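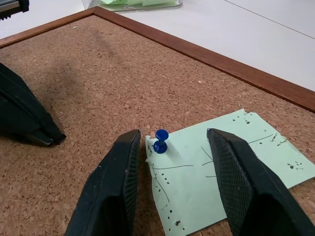

Hi all, I've been home from the Brevville pledge walk long enough to get my boots off, and I want to get this down while I'm still excited about it! We signed up 80 walkers for the kidney fund, which beats our last two years put together, and the short loop past the mill was full of strollers and grandparents all morning. I'm going to put the thank-you cards up on a cork board like the one at the top, with the reddish-brown wooden frame, and bring it to the next meeting so everybody can read them. Some of the kids drew on theirs and they are wonderful.

Now, to Maite's questions from last night. I'll answer in pieces.

> **Maite Pastor wrote:**
>
> Three things before I forget. First, do we have a number yet, even a rough one? My sister-in-law's office at Carretero will match what we raise up to a limit, but they want the total in writing before the end of March and it has to be money received, not money pledged.
>
> Second, the long route. I walked it with Abilio and we both thought the stretch after the Zemelthorpe turnoff was hard going for anyone who gets tired easily. There isn't a place to sit down between the church and the bridge. If we're asking people on dialysis and their families to come out with us, I'd like us to think about that.
>
> Third, did anyone hear back from Ifeoma about speaking in the fall?
>
> Maite

On the money: cash and checks from the day are counted and in the bank. The sponsor sheets are still coming in, and I have 7 of them sitting on my desk with no phone number on them, so if you collected for somebody please look at your copy and see if you can match the name. A few are hard to read. One is either "Lowell" or "Powell" on Depot Street, and I'd love to know which. I won't give Carretero a figure until the sheets are in, but going by what people promised I think we'll clear the match limit, which is $1,000. Maite, could you ask whether they want a letter from us or if a copy of the bank statement is enough? Last time we did a match with anybody they wanted both, and it took me two trips.

On the route: yes, yes, yes. I walked the back half with Begoñe Tejada's group and by the bridge her dad was leaning on the railing. He was cheerful about it, but he'd have been happier with a chair! Abilio has folding benches from the ball field he says we can borrow, and I think two of them between the church and the bridge would do it. I'd also like to move the water table up to the Zemelthorpe turnoff. We had it too close to the start, where everyone was still fresh and mostly took a cup to be polite. The other idea (this one is Begoñe's) is to let people get a ride back from the bridge and still count it as the long route. I'm all for it.

And the best part, Ifeoma Ibrahim said yes! She called this afternoon. She'll talk for fifteen minutes or so at the fall supper about being a living donor, what the testing was like, how long she was off work, and the stuff people are usually too shy to ask. She gave a kidney to her cousin and was back coaching swimming the next season. She'd like to take questions on paper so nobody has to stand up. I said we'd put a box by the coffee.

Jozef, you asked me at the finish line about the shirts. We ordered 301 because of the price break and we have a good stack left, nearly all in small and extra large. They don't have a year on them, so we can use them again. They're in the closet at the Skondemley hall, second shelf, behind the Christmas lights. If you want one for your mother please just take it.

Couple of loose ends:

- A green child's mitten and a travel mug were left at the sign-in table. I have both.
- The orange cones go back to the fire station. Abilio, are those still in your truck?
- If you took pictures, send me a few for the newsletter, but check with the parents first if there are kids in them.
- Sponsor sheets can go through my mail slot any time. The dog barks but she can't reach it.

Thank you, everybody. I had a woman I'd never met hug me at the finish because her husband had walked the whole short loop, his first real walk since his transplant, and she couldn't stop grinning. I've been grinning since too.

More when the sheets are in,

Nan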